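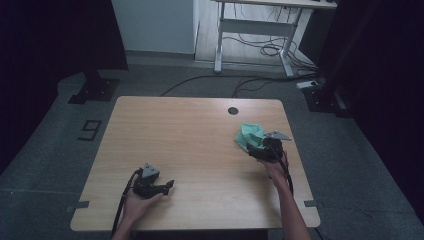

Noboru Noguchi asked last Thursday whether a table has to be cleared completely before wiping, or whether one may lift the things and wipe under them one after another. It is a fair question, and I answered it too quickly in class, so these notes begin with it.

## Unit 2: The table top and the cloth

Both ways are possible. If you lift and wipe, you must lift everything, and in a busy workroom people forget the heavy items. For this course we clear first. In the Londville rooms you may put the things on the side shelf, but never on the chairs.

### Folding the cloth

A bunched cloth is quick to pick up and good for one small spot. For a whole table top it is less good, as only the outer folds touch the wood and you cannot tell which part you have used already.

1. Lay the cloth flat and fold it in half, then in half again.
2. Hold it under the open hand, with the fingers together.
3. Wipe until this face is dirty, then turn it over.
4. Open one fold and continue with a clean face.

Yufang Zheng folds hers in three, and this is also fine if your hand is small.

### The path over the table

Start at the back edge and come towards yourself in straight lines. Each line should cover a little of the line before. Circles look busy but they leave the corners. On an oak-coloured top, follow the grain where you can see it – smears show less in this direction.

The free hand stays on the table and keeps it steady. Left-handed students begin at the right side.

### Places which are often missed

- **Cable hole.** Go round the ring with one finger inside the cloth. Do not push crumbs into the hole. Pick them out, or hold a piece of paper below.
- **Rounded corners.** The cloth slides off too early. Slow down and let it bend over the edge.
- **Tape.** Wipe from the middle of the strip outwards. If you wipe against its end, it lifts and collects dust. Old glue is treated in Unit 3, please do not scratch it.
- **The front edge.** Forearms rest here all day, so it needs a second pass.

### How wet?

Damp only. Wring the cloth until no drop falls, then wring once more. This matters more in rooms with carpet, where drops from the edge are not noticed until they have dried. Spray goes on the cloth and not on the table.

### For next time

Wipe one table at home by the back-to-front path and write down which place you missed. Half a page is enough. Hideaki Minami has the spare cloths, and used ones go in the bag by the door, opened out flat. Please bring the Brunton sheet on wood finishes, we will need the table on its second page.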